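Week 5 - Sleep and shift work, handout to go with Thursday's lecture

This site uses cookies to keep you signed in to course pages. Accept all / Manage settings

Read before section. Slides are up, minus the last two which I still need to fix.

Where we left off: two processes decide when you fall asleep. Process S = sleep pressure, builds the whole time you're awake. Process C = the body clock, runs on its own schedule no matter how tired you are. Most of the time they line up in the evening. Shift work pulls them apart.

Sleep pressure first. Adenosine builds up in the brain during waking, gets cleared during sleep. Caffeine blocks the receptors - doesn't remove the adenosine. So the tiredness is still there when the coffee wears off. Know this for the midterm, people mix it up every year.

Body clock. Sits in the hypothalamus (SCN). Left alone it runs a bit longer than 24 hours in most people, and light resets it daily. Evening light pushes it later, morning light pulls it earlier. The crossover point is near the body temperature minimum, usually a couple hours before your normal wake time. Draw the curve yourself at least once, it helps.
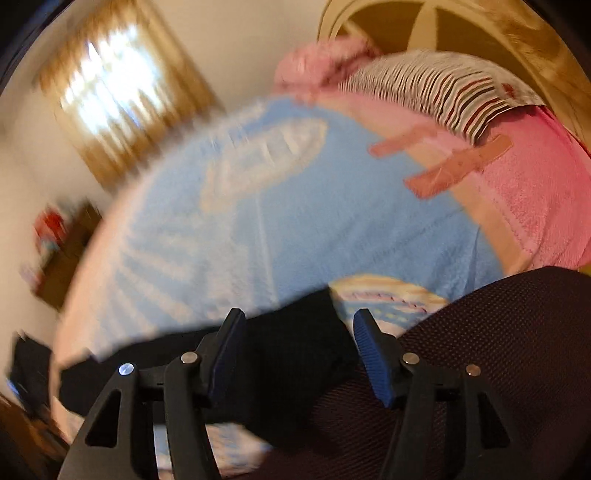 Jiahui Shao
Lecturer, Health and Human Performance

Daytime sleep after a night shift. Usually shorter than night sleep, even when the person is exhausted. Reasons we covered:
- clock is sending a wake signal by late morning
- light on the way home, hits right when it does the most damage
- noise, phone, kids, deliveries
- bedroom too warm in the afternoon

Core temperature drops as we fall asleep, so a cool room helps. Bedding counts too. A heavy blanket that's fine in January can wake you up at 2 in the afternoon in summer. Small stuff but cheap to change.

Case from lecture - the Trerkitz plant diaries. 85 workers on rotating shifts kept sleep diaries, 3,508 entries total, 2,734 of them complete enough to use. Think about what gets lost when you drop the rest. Who skips a diary entry? Probbaly the person who slept worst. Cadi Owen brought this up in section last week and it's a good point, put it in your limitations paragraph.

Also diaries vs. wrist trackers. Diaries depend on memory. Trackers count lying still as sleep, so they tend to miss quiet time awake. Neither one gives you sleep stages the way a lab recording does.

Rotation direction: forward (day - evening - night) is generally easier than backward. Going later fits the clock's natural drift. Same reason flying west is easier then flying east for most people.

Naps. Short one before a night shift takes the edge off sleep pressure. Longer ones can leave you groggy right after (sleep inertia), so leave time before driving or anything with machinery.

For section: keep your own diary for five days. Bedtime, guess at when you fell asleep, wake time, naps, caffeine with times. Fill it in when you get up, not at night. Heike Kröger has the blank forms if you can't print.

Reading is chapter on circadian timing, skip the part on hamsters unless you're curious. Bring questions on the light curve.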